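Moving the backups off the old disk

The Plorkau drive had been clicking since March, so I finally replaced it. It held about 4000 folders of scanned letters, receipts and music, most of which I had never checked since copying them over. The drive still mounted, but reads from one directory took minutes and sometimes failed.

I bought a bare disk from Enach and put it in the spare bay. The first copy was a plain one, file by file, with the log written to a separate machine. It stopped twice on the same folder. I skipped that folder and left the rest running overnight. 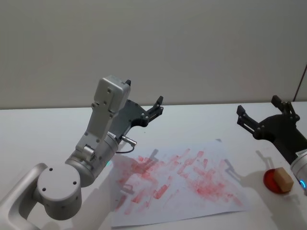

By morning the log listed 9 files with read errors. Seven of them came back from the older set I keep at Nornitwood. The other two were duplicates of a tax form and I deleted the entries.

Checksums took longer than the copy. I ran them on both disks, sorted the output and compared the two lists. There were no differences apart from the files already in the log.

The new disk is now 80 per cent full - more than I would like. The scans are saved as uncompressed TIFF, a habit from when I trusted nothing else, and converting them should free a good part of that. I will do one year first and compare the sizes before touching the rest.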